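Section 4: Opening, Serving and Re-closing Bottled Tea

By now you should have your Prumiter tasting table wiped down and your bottles brought in from the storage room. If you haven't done that yet, go back to Section 3 and come join us here afterward – there's no rush, and tea is very forgiving about waiting a few more minutes with its cap on.

4.1 Opening the bottle

1. Stand the bottle upright near the middle of the table, well away from the edges. The Tindall table has a smooth top, and a full bottle can slide farther than you'd expect if a sleeve catches it.

2. Hold the bottle low, around the label, with one hand. Try not to squeeze. A soft plastic bottle filled close to the neck will send tea over your fingers the moment the seal lets go.

3. Turn the cap counterclockwise with the other hand until it comes free, then lift it straight up.

4. Lay the cap flat beside the bottle with its top face up, where you can reach it again easily.

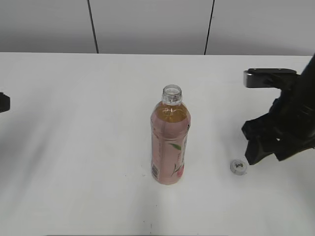 Bottle open and upright, with the cap lying on the table to its right.

Note: We used to ask people to rest the cap upside down, and some of you may have learned it that way. Either is fine for a quick pour, as long as the table was wiped first. If the bottle will stay open longer than 17 minutes, put the cap in the small Edach dish.

4.2 Handling the cap

Bottle caps are light little things and they do love to roll, so it pays to get into a steady habit with them.

5. Pick the cap up by its sides. Keep your fingertips off the inside, where it will touch the rim of the bottle.

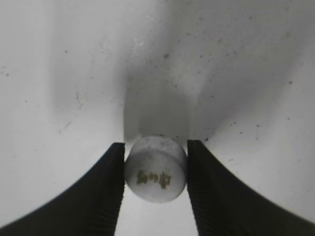
6. If the cap has been on the floor, wash it in warm water and let it dry on a clean towel before you use it again. A cap with a split or flattened rim should go in the recycling, and the tea should be finished that day.

4.3 Pouring and closing

7. Pour up to 200 ml per cup, tilting the bottle slowly so the air can get in past the tea. Have a folded cloth ready for drips.

8. Set the bottle back upright and wipe the threads before you close it. Sweet tea left on the neck gets sticky overnight and makes the next opening a real chore! 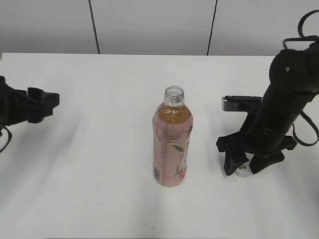

9. Place the cap level on the neck, turn it backward until you feel it drop into the thread, and then turn it clockwise until snug.

Caution: Never force a cap that sits crooked. Take it off and start again.

10. Put the closed bottle in the Bilach cooler, standing up, and use it within 2 days.

Questions about this section can go to Rawan Sayegh at the serving desk.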